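TRASILDALE, September. Prokon today opened orders for Zastico, a two-finger gripper kit with a built-in wrist camera for small robot arms used in washroom servicing, housekeeping and light supply handling. The kit is sold as a complete assembly and fits arms already in use, with no change to the arm controller.

Zastico is intended for soft, light goods that change shape under load. Paper rolls, folded cloths and sponges are difficult for standard parallel grippers, which are usually set up for rigid parts of known size. A closing force that suits a boxed item will crush the core of a paper roll, and a lower force will let the roll turn in the fingers when the wrist tilts. The kit handles this by measuring finger position and motor current together and stopping the close when the two readings match a stored profile for the item.

The kit contains the gripper body, two sets of black fingers, the wrist camera, a mounting plate, a single combined power and data cable, and the Cheema control software. Finger opening is adjustable up to a maximum of 140 mm. Items at or near that width should be approached from the side or from below, and the software applies a reduced wrist speed when the opening passes a set limit.
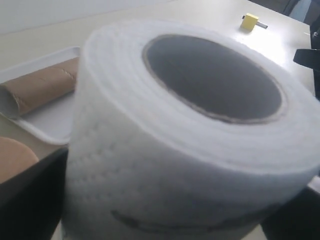 Cheema runs on a standard desktop computer and connects to the gripper over a wired network. It ships with 7 stored item profiles, including full paper roll, empty cardboard core, flat cloth and sponge. Users can add profiles by closing the gripper on a sample item, marking the point of firm contact on screen, and repeating the close 3 times. The software then sets the stopping range. Up to 100 profiles can be held on one gripper, and profiles can be copied between units as plain text files.

The camera is fixed to the wrist and moves with the fingers, so the view of the held item stays close to constant while the background changes. In roll replacement work, the same camera is used to tell a full roll from a spent core before the fingers close. Where the view of the core opening is blocked, the software asks for a second approach angle and does not attempt the grasp. Camera video can be recorded together with finger position and motor current on a shared time base. Recording is off by default and is switched on per task.

Prokon tested the gripper on full rolls, part-used rolls and bare cores at its Trasildale workshop. Testing covered pick, tilt, hold and release on a flat tabletop, with items placed both in trays and directly on the surface. The test procedure and the logged results are supplied with each kit. Customers are advised to repeat the procedure with their own paper stock, as embossing, ply and winding tension all affect how far a roll gives under the fingers.

The following limits apply to the current release:

- Wet items are not supported.
- The fingers are not rated for contact with food.
- The wrist camera needs steady indoor lighting. Direct sunlight on a pale work surface can delay item detection.
- Thin flat items lying flush against a tabletop require the narrow finger set.
- Cheema controls one gripper per computer. Support for two is planned for the next release.

Finger pads are a wear part and are replaced by removing two screws on each finger. Prokon recommends inspection after every 50 hours of operation. Replacement pads are sold in pairs. The gripper body has no user-serviceable parts, and opening the rear cover voids the warranty.

Zastico is available to order now from Prokon and its resellers, with first deliveries leaving Trasildale in October. Pricing depends on the mounting plate selected and is given on request. Existing owners of the earlier Prokon gripper can order the camera and Cheema software as an upgrade, provided the gripper is fitted with the later control board. The board revision is printed on the label beside the cable socket.

**About Prokon**

Prokon designs and builds grippers, mounting hardware and control software for small robot arms. Design, assembly and repair are carried out in Trasildale.

**Press and sales inquiries:** Prokon, Zastico product desk, Trasildale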